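Replaying a saved grasp in the Piras simulator

This page assumes you have Piras installed, a two-handed robot model loaded, and a grasp that worked on Friday and doesn't now. If your grasp never worked, start with the page on hand limits.

1. Freeze the seed
Open the scene settings and type in a number. Ours is 2401, for no reason anyone remembers. Leave the box blank and Piras picks a fresh one each run, and you will spend the afternoon debugging a different table every time.

2. Load the log with the planner off
Start the replay with planning set to "none". The arms should follow the recorded joint angles and nothing else. If they wander, the planner is still running in the other window, where it has been all along.

3. Slow down the last stretch
The trip to the table is rarely the problem. Set playback to full speed until the hand is over its target, then drop it to a quarter. Step through one tick at a time once the fingers start to close.

4. Check the idle hand
People forget there are two. The hand that isn't grasping still needs a target, and if you give it none, Wamar (the controller) holds whatever it was last told. Park it open, well clear of the other one, and save that as a named pose.

5. Turn on contact markers
Look for the first finger to touch something, and what it touches. With fruit in a basket the answer is often the basket. Shallow wicker has a rim, and the collision shape for that rim is usually fatter than the one you see drawn — sometimes by a lot. Compare the two before you touch any gains.

6. Pause and save the state
Stop just as the fingers come round the target and press Save State. You can now restart from here as often as you like, changing one thing each time. One thing. I have to read the results too.
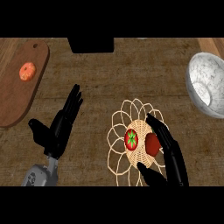

Lino Rinaldi writes that step 5 should come before step 3, as he lost 4 hours to slow playback when the collision shape was wrong from the first tick. He also wants it known that the marker setting resets whenever you reload the scene.

He's right about the reset. It's fixed in the Truro branch, which you shouldn't be using yet. As for the order, swap them if you like, but keep step 1 where it is.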